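Gaming Operations 1, Week 4 handout
Return to player, house edge and reading a pay table

Bring this handout to the tutorial along with a calculator. Phones are fine for the worked problems but not for the short test in Week 6.

1. Terms used this week

Return to player (RTP): the share of all money wagered that a game is designed to pay back over a very large number of plays. Written as a percentage.

House edge: what is left over. If the RTP is 95 per cent, the house edge is 5 per cent.

Turnover: the total amount wagered, including winnings that are bet again. Students often mix this up with the money a player walks in with. A player who arrives with $100 may easily turn over several times that in an evening.

Hit frequency: how often a spin pays anything at all, even less than the stake. It tells you very little about RTP on its own.

2. Worked example

The Skorus game in your course reader has a stated RTP of 95 per cent. A player makes 500 spins at $1 each.

Turnover = 500 x $1 = $500
Expected return = $500 x 0.95 = $475
Expected loss = $500 - $475 = $25

The $25 is an average across a great many sessions of that length. A single player could finish well ahead or lose much more. We come back to the spread of results in section 4.
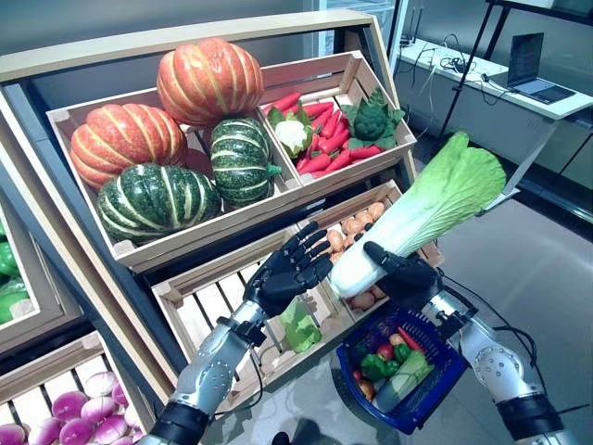

Now change the stake to $3 and leave everything else alone. Turnover becomes $1,500 and the expected loss becomes $75. The percentage has stayed the same and the dollar cost has tripled. Please show turnover as a separate line in your working, as marks are given for it.

3. Reading the pay table

Open the Stougaard sheet in the reader. It lists each winning combination, what it pays on a one-credit bet and the probability of it landing. To find the RTP:

Multiply each payout by its probability.
Add the results.
Multiply by 100 to get a percentage.

Check whether the payouts include the returned stake. On the Stougaard sheet they do. On the Wuvton sheet they are shown as net win, so you have to add the stake back on before you multiply. This was the most common mistake in last year's assignment.

4. Volatility

Two games can have the same RTP and feel very different to play. A low volatility game pays small amounts often. A high volatility game pays rarely, with more of the return tied up in the larger prizes. 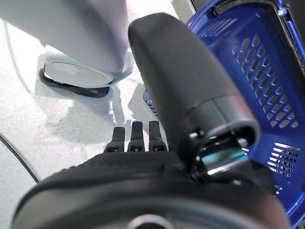
Past results do not change the odds of the next spin. A machine that has gone 12 spins without a win is no closer to paying than it was at the start. Use the word "independent" when you explain this in written answers.

5. Tutorial problems

a) A game has an RTP of 95 per cent. Find the expected loss on 12 spins at $3.
b) Work out the RTP of the Wuvton game from its pay table.
c) In two or three sentences, explain to a customer at the Sastthorpe venue why a high hit frequency does not mean a better return.

Reading for next week: the chapter on player information and signage. Pay attention to the section on self-exclusion, including who on the floor may accept a request and where the form is kept.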